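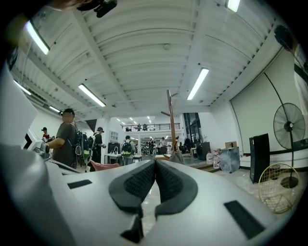 3.2 How viewers judge a scheming character

Our material is two seasons of the television serial Saarela, in which the builder Oltov slowly takes the savings of his neighbours. We asked 58 regular viewers to write a short diary after each episode. In total 210 diary entries were collected, and 42 of them speak directly about the question of guilt.

The entries show that viewers did not forgive Oltov, but they waited for him. Several of them wrote that an episode without him felt slow. Toivonen has described the same thing in older radio serials - the listener wants the lie to be found out, and also wants it to last a little longer.

Figure 2. Coat rack with a grey cloth held in the right-hand gripper; the left-hand gripper is open.

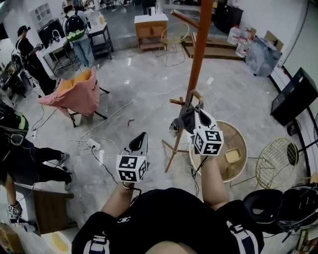
3.3 The role of early plot news

Before the second season the producers gave parts of the story to the press in August. We expected that viewers who had read this news would lose interest. The diaries do not support this. Readers of the news wrote longer entries, and they looked more at how the trick was done than at who would suffer from it. Rantala and Ahonen call this "informed waiting", and we use their term in the rest of the paper.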